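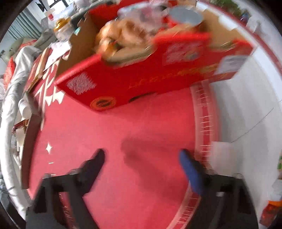 3 Feb 2020

Carton day. The red gift cartons have been sitting in the back room since before the holiday and I finally had a clear afternoon for them. Start 1.10 pm, finish a bit after five, with one stop for tea and one for the phone.

Method first, for when I have to do it again. Everything comes off the shelf and gets sorted by footprint, not by height. Within a footprint, anything that nests goes inside anything that will take it, lid off. Lids are stored flat, printed side up, in their own stack. Last year I left the lids on and lost most of a shelf to air.

Ladum shelving, so the bays are 37 cm deep in theory. In practice the back lip takes a few millimetres and the cartons bow when they have been standing under weight. Two of the largest would not go in square. I turned them on the diagonal, looked at that for a minute, and took them out again. They are now under the bench on a sheet of ply to keep them off the concrete. The concrete sweats in this weather, and corrugated board takes up moisture from the cut edge long before the printed face shows anything.

Checked each one as follows: corners, glue seam, base flaps, inside walls. The outer print tells you very little. Glossy red hides crushing well, and a carton can look fit for a shop window while the fluting has gone soft along one whole side. Run a thumb down the inside and you feel it at once. Rejects went straight into recycling, flattened. I cut the glue seam with the short knife and did not tear it, as tearing leaves a ragged strip that jams the others in the bin.

Reject pile came to 9. More than I wanted. Most of the damage was along the base, consistent with being dragged off a pallet at some point. One had a clean puncture, probably a strapping buckle.

Red print rubs. I knew this and still wore the grey shirt. The colour comes off on damp hands and then goes onto the next pale thing, which was the Hinrichs catalogue, then the door frame. Methylated spirits took it off the door frame. The catalogue can stay as it is. Cotton gloves next time, the thin ones from the darkroom drawer.

Spent too long on the question of whether to keep the ones with the Chinese lettering separate from the plain. Arguments for: they are seasonal, and I will want them together next year. Arguments against: it splits one footprint across two bays and the labels have to be redone. Kept them separate. Labels redone. The label tape is nearly out and the Bramport refills are the wrong width for the old machine – need the 12 mm, not the 9. Wrote that on the lid of the machine in pencil.

Tried scanning a QR code off one carton while the kettle was on. The phone thought about it and then asked me to install something, so I stopped there. I can't read the characters and should have asked when they came in. A note of the meaning on the bay label would be useful. Left a blank line for it.

Dimensions to go in the book:

Small square: fits the mugs with one turn of paper, no more.
Flat wide: good for the tins, single layer only. Do not stack above three when filled.
Tall: useless for anything of ours. Keep four, lose the rest.
Large: under bench, see above.

The tall ones annoy me. They take up as much room as the flat wide and nothing we own is that shape. I rang Purnivcombe to see if they would have them for the April market and the answer was yes if delivered, no if they have to collect. It is a forty-minute drive each way. Said I would think about it. I have tied them in a bundle and put them by the door, so evidently I have thought about it.

Dust was worse than expected on the top shelf. Vacuumed with the brush head, then a barely damp cloth on the steel only, nothing wet near the board. Found the missing tape gun behind the uprights, loaded, tape gone yellow and no longer holding. Threw the tape, kept the gun. Also two silica gel sachets of unknown age, which I put in the oven at a low setting to dry out and then nearly forgot. Smell of hot paper in the kitchen. They are back in the lid stack now, for whatever good they do.

Result: one full bay clear and half of another. The clear bay is at waist height, so it should go to the things used weekly, meaning tissue, twine and the scales. Did not move them today. Back was sore by then and the light in that corner is poor after four. The tube has been flickering since the new year and I keep buying the wrong starter.

To do: 12 mm tape. Starter for the tube, take the old one along this time. Gloves. Measure the back lip properly and write the real depth on the upright.

Temperature in the back room at five was still over thirty. Left the high window open on the latch.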